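Section 4: Getting your room and your people ready for hand-held teaching

I wrote this section after setting up the Jekix kit in our own office, so you're getting the version with my mistakes already baked in. If you came straight here from the unboxing pages, go back and do the charging and pairing first (Section 2). I'll wait.

Quick bit of background on why we did any of this. The Halvorsen branch wanted its front-office chores handed over to an arm, one at a time: straightening the desk phones, clearing tabletops, putting things back where they live. Somebody has to show the arm what those chores look like, and with Jekix you show it by doing them yourself with a gripper in each hand. So the people who used to do the tidying at the end of the day are now the people who teach it. That's a real change of job, and I'd plan for it the same way you'd plan for new software or a new phone system.

Before you start

You'll want the 2 grippers, the head strap, the charging dock, and a table you can walk all the way around. Pick a task you could explain to a new hire in one sentence. Moving a handset is great. Sorting a drawer full of mixed cables is a terrible first task, and yes, that's the one I picked.

4.1 Setting up the room

1. Choose a table and leave it where it normally lives. The arm will be working in your real office, so teach it in your real office.

2. Close the blinds if the room has big glass panels. Moving sunlight gave me a lot of uneven recordings in November, when the sun comes in low right after lunch.

3. Turn on the ceiling lights you'd have on during a regular workday, and leave them alone until the session is finished.

4. Run any cables away from the spot where the operator's feet will be. Tape them down if they have to cross a walkway.

CAUTION: The operator is looking at their hands the whole time. They won't see a cord on the floor, and they won't see you coming through with a coffee either.

4.2 Holding the grippers

1. Pick up one gripper at a time and get a comfortable hold before you reach for the second.

2. Squeeze slowly a few times and let go slowly. You're looking for smooth travel all the way in and all the way out.

3. Check that both marker pieces face outward and have no sleeve, sticker or thumb over them. A covered marker is the number one reason a recording gets thrown out.

4. Bring both grippers over the table, keep your elbows loose, and do the whole task once without recording. It feels silly. Do it anyway!

NOTE: If you wear long sleeves, push them up. I lost most of a morning to a cardigan. 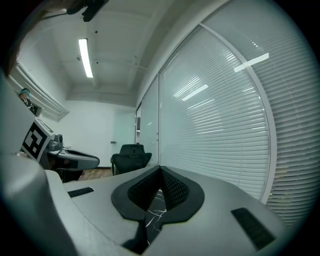
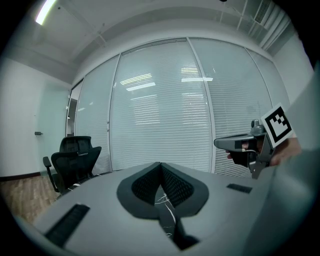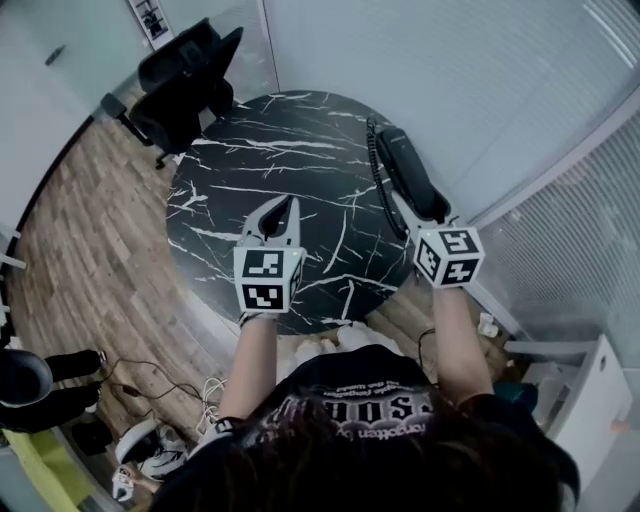
A gripper in each hand over the marbled table, in the last view, with the corded phone over at the right.

Do I need to know how to program to teach a task?

Anyone who can do the chore by hand can teach it. The software turns your recordings into something the arm can use, and the only screen you'll touch is the one with the start and stop buttons.

4.3 Recording a task

1. Press start and hold still until you hear the tone.

2. Do the task at the speed you'd use if you were carrying a full cup of something. Our first recordings were way too fast (we were showing off, I think).

3. If you drop something, pick it up and keep going. Recordings with a small recovery in them are useful, so please don't delete them out of embarrassment.

4. Return both grippers to your starting position and press stop.

5. Move the object a little, turn it a little, and go again. Plan on 200 recordings before you hand a task over for its first trial.

That number scared my whole team when I read it out. Spread over several afternoons it's fine, but I wish I'd put it in the schedule from the beginning. I tried to squeeze it in between other things, and everybody got grumpy, me included.

4.4 Taking breaks and trading places

1. Put 2 people on each session and have them swap when the break timer goes off. One records, the other resets the table.

2. Set both grippers on the dock at every swap. Arms get tired well before batteries do.

3. Write down who recorded which batch in the Drullano log. You'll want it later when one batch behaves differently and you're trying to work out what changed.

CAUTION: Stop if your wrist or shoulder starts to ache. A sore operator makes odd little movements, and the arm will happily learn those too.

4.5 Talking to your team about it

Okay, so this part isn't in the quick-start card, and I think it should be. People are going to ask what happens to their hours once the arm is doing the job. Have your answer ready before the first session. Ours was that the tidying time goes to the front desk, where we were short anyway, and that anyone who teaches gets those hours counted as regular work.

A few other things we settled early on, and you may want to as well:

Tell everyone in the room when a recording is going on. The cameras pick up whoever walks by, and people deserve to know that.

Let folks say no. We had people who loved it and people who'd much prefer to answer phones, and the recordings were better for it.

Ask the people who know the chore how it should be done. I had the phone going back on the wrong side of the table for a full batch, and the person who sits there every day spotted it as soon as she was asked.

4.6 Ending the session

1. Dock both grippers and check that the charge lights come on.

2. Upload from the Kindelow menu and leave the app open until the bar is full.

3. Wipe the finger pads with a dry cloth. Skip the spray cleaner, it leaves a film.

4. Put the table back to normal for whoever needs it next.

If the upload stalls, see Section 7 before you restart anything. Restarting partway through cost me a batch, and I had to go back and record the whole thing over.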